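drip_tray
OK, the drinks arm is finally bolted down in the shared shop and I'm stuck on the mug part. Second hand arm, gripper fingers are my own. The wrist camera is first, head camera second:

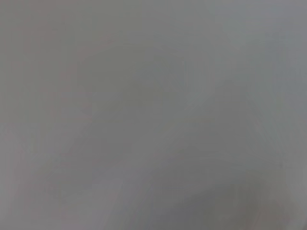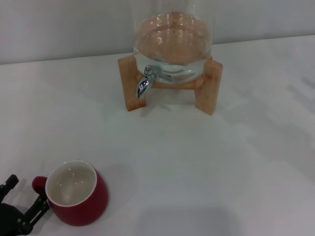

Wrist view is all gray blur. Head view has the red mug bottom left, dispenser at the back.

I grab by the handle, then carry it to the spigot. Out of 100 dry runs I got 80. Is the wrist cam worth keeping at all?

plotus_fan
Lose it! One good head camera is plenty for a mug - you're paying for a second stream you can't focus.

Tamsin Hoani
Disagree. Head view won't help once the fingers close on that handle. Try a lens with a closer focus first, then decide. I run 2 cameras on my Sullimow build and the near one does most of the work.

plotus_fan
Yours never goes near a water tap though.

drip_tray
Ha, fair. I'm more scared of the lever than the mug, it's stiff. Ordering a lens tonight, will post numbers.

bent_servo
Put a towel down before you try it with water. Ask me how I know.

586 views · 2 shares · Contact · Back to top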